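De : Tekle Habte
À : liste regles-manipulation
Objet : Re: Projet de règle sur les essais en simulation

Cempaka Kusuma a écrit :
> La version 7 du guide Prusora admet qu'un essai simulé remplace
> l'essai sur table, dès lors que 400 prises réussies sont
> consignées. Emance en annonce 2,201. Des objections ?

Oui, une. Je veux bien du chiffre, mais réussies selon quel critère ? Le texte ne le dit nulle part. Prenez une tasse saisie par le bord : pour Emance la prise est acquise dès la fermeture des doigts, pour Cuevas il faut soulever et reposer.
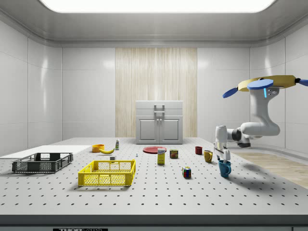 Simulation : pince sur le bord de la tasse bleue.

Même rendu, deux verdicts possibles. Je ne vois pas comment un seuil règle cela.

Deuxième point, l'article sur les vues. Le guide exige « une vue dégagée de la zone de travail » sans définir « dégagée ». Quand le corps du robot occupe une bonne part du champ, la vue compte-t-elle ?
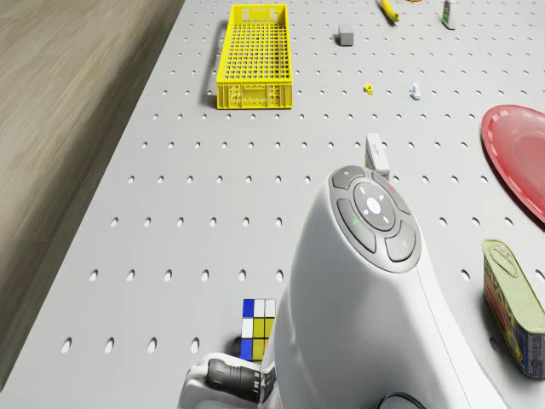 Chez Flukton, on a relu 137 essais avec cet article sous les yeux et les deux relecteurs ne s'accordaient pas. Je propose donc de retirer la clause de remplacement tant que ces deux définitions manquent. L'essai simulé peut rester en annexe, à titre indicatif.

Cempaka, peux-tu renvoyer l'article 7 avec les modifications apparentes ?

Tekle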